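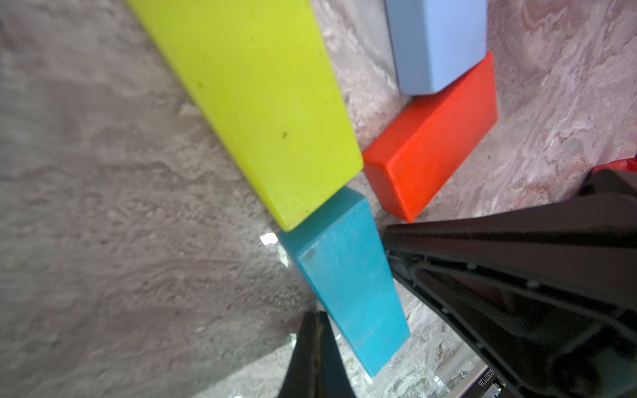

The blocks, from down where the fingers are.

So the method was mine, and I want that on the record before Sólveig tells it her way at the party.

The idea came to me in the shower. We had two arms at Nalden and they were forever getting in each other's way, and everyone's answer was more planning, more math, a bigger computer. And I thought, what if one arm just asked? Not out loud (please, I'm not that far gone). One arm leans a little toward the block it wants, waits, and if the other one leans back, somebody gives in. Like two polite people at a door! I called it yielding. Sólveig Vídalín called it "your dating thing," and guess which name stuck.

I got the whole summer to try it. The deal with Puspita, who ran the lab and had very little patience for showers, was 2000 tries without the waiting and 2000 with it, same blocks, same arms, and no fiddling in between. If the waiting saved us anything I'd get to write it up. If it didn't, I'd go back to Kettunen and fix their conveyor software until I was old.

The first batch was awful to watch. Clack, clack, clack all day long. I ate lunch in there and dreamed about it at night, and my sister said I'd started flinching whenever two people reached for the salt.

Then I switched the waiting on, and oh, it was slow! So slow! The left arm would lean, the right arm would lean, and they'd both sort of hang there thinking it over while my coffee died beside me. Sólveig came in around the second hour, watched for a bit with her coat on, and said, "They're going to need a chaperone."
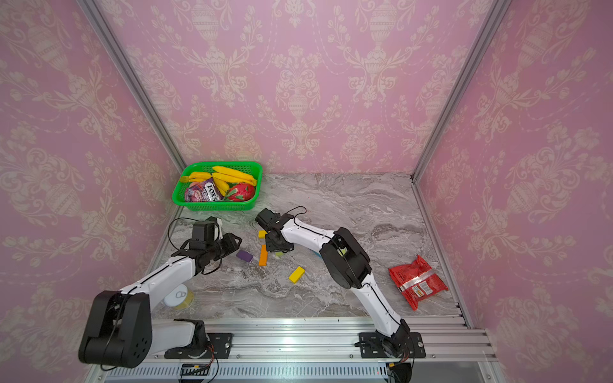

Left and Right at the office, with the fruit.

But here's the thing. They weren't hitting each other. I went back through the logs that night with a box of crackers and there were 7 collisions. Seven, in the first 800 tries! The old way had given me more than that before breakfast. I called Puspita at home, which you do not do, and she said "Hm," which from her is a parade.

And then I saw the other part, and I've been chewing on it ever since. I'd written the rule so either arm could give in. Fair and square, a coin toss basically. Only it wasn't coming out fair. Left gave in nearly every time. I checked the code, I checked the coin, I swapped the motors, I swapped the cables, I even swapped the names in the file, and still the one bolted on the left side would lean out, wait, and pull back to let the other one through.

"So it's a bug," said Sólveig.

"It's a result," I said.

"It's you and Ubaldo," she said, and went to get her bike.

Well! I sat there. Ubaldo and I had been together two years by then, and I'll have you know that in September I picked the apartment. I mean, I picked it out of the ones he liked.

I found it in the end. There was a tiny delay on the left side, a hair, just enough that Right always looked as if it had made up its mind first. A ten-minute fix. I typed it all in and had my finger over the key, and Left was out over the marble, leaning, waiting to see what the other one wanted.

I ran it. Then I called home and told Ubaldo we were having Thai.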